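Home | News | Workshop | Projects | Archive | Contact

Shared workshop's home-built gripper moves on to soft objects
April – by Anas Saliba

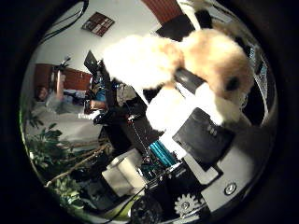 Houshang Shirazi would have preferred to stay with rigid blocks until the force readings settled. Soft goods, he argued, hide a calibration error: fur and stuffing give way before the finger loads up, so a grip that is off by a wide margin still looks fine to the person at the laptop. He asked for the block tests to be repeated before anything else is changed on the hand.

The hand in question belongs to Dogar, the arm under construction at the Wetthorpe shared workshop. The build reached its gripping stage this month. Plush toys were chosen as the first soft test objects on the grounds that they are cheap, hard to damage, and irregular enough to upset a fixed closing distance.

Dogar's hand uses white plates with black fingers, driven through a toothed gear. The current version is the fourth. The first 3 had a direct linkage from motor to finger, which was simple to assemble but let the fingers drift under load. The gear train holds position better and adds backlash, most of it noticeable when the hand reverses. The group has measured the backlash at the fingertip and corrects for it in software – a stopgap, according to the build log, until a tighter gear pair is cut.

A small camera at the wrist supplies the view used for lining up a grasp. Its lens is very wide, and straight edges bend toward the rim of the picture. The control program uses only the middle portion for positioning. Long fur remains a problem, as the outline found by the software is larger than the body of the toy, and the fingers begin to close too early.

In the last set of trials the hand made 49 attempts on soft objects and dropped the object on 8 of them. Most drops came during the lift, with the finger holding fur and little of the body underneath. The closing routine has been changed to press slightly farther after first contact and then pause before lifting. Results with the new routine have not been tallied.

Parts for the arm and hand have cost $1,499 to date. The figure leaves out tools already on the premises and plates that were scrapped. The largest single item was the set of joint motors, bought secondhand from Trenance.

Cable routing is next on the list. The wiring along the column has to flex with the joints, and one connector has worked loose twice at full reach. A clamp has been drawn but not made. Shirazi's block tests will be run after that, using the same closing speed as the plush trials so that the two sets can be compared.

Drawings and the control program will be posted once the gear revision is finished. Builders at Zorkarthorpe have asked for the plate files early and will receive the present version, marked as a draft.

Contact the news desk | © Wetthorpe Workshop News | Back to top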